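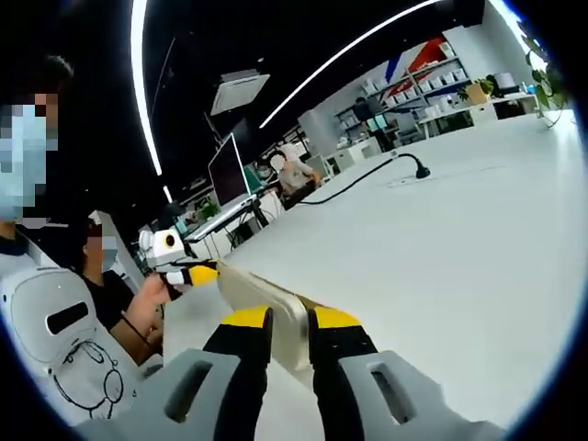
**Estorstead, June 7, 2024**

The long white table on the second floor of the Plimutwood building has been cleared. Readers who have visited in the past year will understand that this counts as news.

Until April the table held, by general agreement, everything. It was the place for mail, for chargers with no known device, for a fern, and for the parts of a bookshelf that two departments each believed the other was building. People ate lunch at it standing up, plates in hand, like guests at a wedding where the chairs had gone missing.

The clear-out was the work of Yvette McKinnon, who runs the office, and Sơn Tăng, who had the bad luck to ask her where he could put down a laptop. They gave the floor 14 days to claim its belongings. A sign went up. The sign was then covered by a box, and a second sign went up on the box.

"I got one reply in the first week," McKinnon said. "It was from someone asking if they could leave a bike helmet there until Friday's thing was over. I said no. I felt terrible for a minute and then I felt wonderful."

What was left at the deadline filled 6 crates, now stacked in the hallway by the stairs, where they are beginning to attract mail of their own. The fern went home with Mỹ Thái. The bookshelf was finally put together by Phúc Tạ over two lunch breaks and stands a little to the left of straight.

The new rules are short. Work things may be on the table while the work is going on. Food may be on the table while it is being eaten. A cable may cross the table, a point that took up most of a meeting, on the grounds that the building has black cables the way other buildings have carpet. Anything else goes back where it came from, and if it came from nowhere it goes in a crate.

Several people have begun passing things from hand to hand over the table instead of setting them down on it, which McKinnon did not ask for but has not discouraged.

Tâm Lý, whose desk is closest, reports mixed feelings. The view is better, and the black ceiling seems higher with so much white under it. On the other hand, Lý can now be seen from the elevator. "I had a very good wall of boxes," Lý said. "I knew every one of those boxes."

The office had been pricing a second table from Romorari, a furniture dealer across town, at nearly $3000 with delivery. That order is on hold. The $110 spent on crates, labels and a roll of tape has been approved, and the tape has already gone missing.

Crates may be searched by their owners at any time before the end of the month. After that the contents go to the Quách thrift store, which has asked us to mention that it is not taking chargers. Questions go to McKinnon, in person. Please do not leave her a note on the table.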